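Ticket 2370 – ring mark on striped fabric, Vi cover
Status: open, waiting on customer
Opened by: Dilruba Debnath
Handled by: Callum Ritchie, Kivine home textiles help
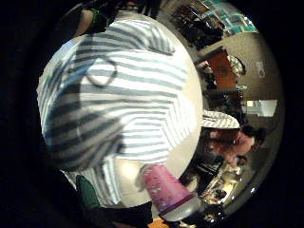
Attachment 1: dark ring on the striped fabric, pink cup near the lower edge

Dilruba, Monday, October 24, 2022, 09:14
Hello! I've got the Vi cover in the grey-blue and white stripe and I love it to bits, it has cheered up the whole sitting room. There's now a thin dark ring on it, high up on the stripes, and I can't shift it. So far I've tried a damp cloth, then a dab of washing-up liquid left on for ten minutes. The rest of the fabric came up lovely, the ring didn't budge. Had it since June. Can it go in the machine?

Callum, 10:02
Hi Dilruba, thanks for such a clear start, this is a good one! Two things please:
1. What does the sewn-in label say under the batch number?
2. Does the line feel raised if you run a fingernail over it, or flat?
Please hold off on the machine until we know. Warm water can set tea and ink.

Dilruba, 10:31
Batch 702. Flat, I can't feel it at all. I did wonder about the pink cup, as I put it down all over the place, but I held it up to the mark and the ring is a bit wobbly for a cup.

Callum, 11:20
Brilliant, that helps a lot. Batch 702 is the newer weave, so it can take a proper soak. I'd treat the mark as ink first and tea second:
– lay an old white towel behind the fabric
– dab with Fuvenden spot cleaner on cotton wool, from the outside of the ring inwards
– swap to a clean bit of cotton wool as soon as any colour comes off
– rinse cold, then dry flat
Try it on an inside seam first. If the blue runs at all, stop and tell me.

Dilruba, 15:47
Seam test fine, no blue on the cotton wool. First go on the ring and there's a grey smudge coming off! Still there but paler. So pleased.

Callum, 16:05
Oh, great news! Give it a second go once it's fully dry, and send me a new photo in daylight. Leaving this open.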